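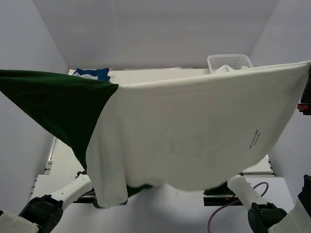
*White T-shirt, faint markings showing through, perhaps a print on the other side.*

**Sisau 16 garment steamer: long-term review**

I bought the Sisau in April to replace a Prevo handheld whose pump had failed. It has been used most days since, mainly on cotton jersey and linen shirts. These notes are dated 12th November.

**Heat-up and output**

From a cold tank to usable steam takes 100 seconds. The Prevo was quicker, but it spat water for the first few strokes and the Sisau does so only if the trigger is pulled before the light turns green. Output is steady on the lower setting. On the higher one it drops off when the tank is near the bottom mark, and there is no warning.

**Weight and handling**

With a full tank it weighs 668 g on my kitchen scale. The balance point sits forward of the grip, so overhead work on curtains is tiring. The cord is long enough for a standard door, though the strain relief is stiff and pushes the handle to the left. Hsin-yi Tse, who is left-handed, tried it for a week and had no complaint about this.

**Results by fabric**

- Cotton jersey: good. Fold lines come out in one or two passes if the hem is held under light tension. Stay off printed areas, or steam from the inside.
- Linen: fair. Collars and plackets still need an iron.
- Polyester blends: good on the lower setting. The higher one left a slight shine on a pair of black trousers.
- Wool: very good with the brush attachment, which also picks up lint.

**Maintenance**

The manual asks for descaling after every 16 tanks. I use filtered water and have stretched that to more than twice the interval without loss of output. The filler cap is the weak part – its rubber tether tore in the second month. Sisau sent a replacement cap free of charge, with the same tether.

**Verdict**

Recommended for knitwear and T-shirts. For shirts that need a crisp collar, keep the iron. The Starnura costs less and has a larger tank, but I have not used one for long enough to rate it.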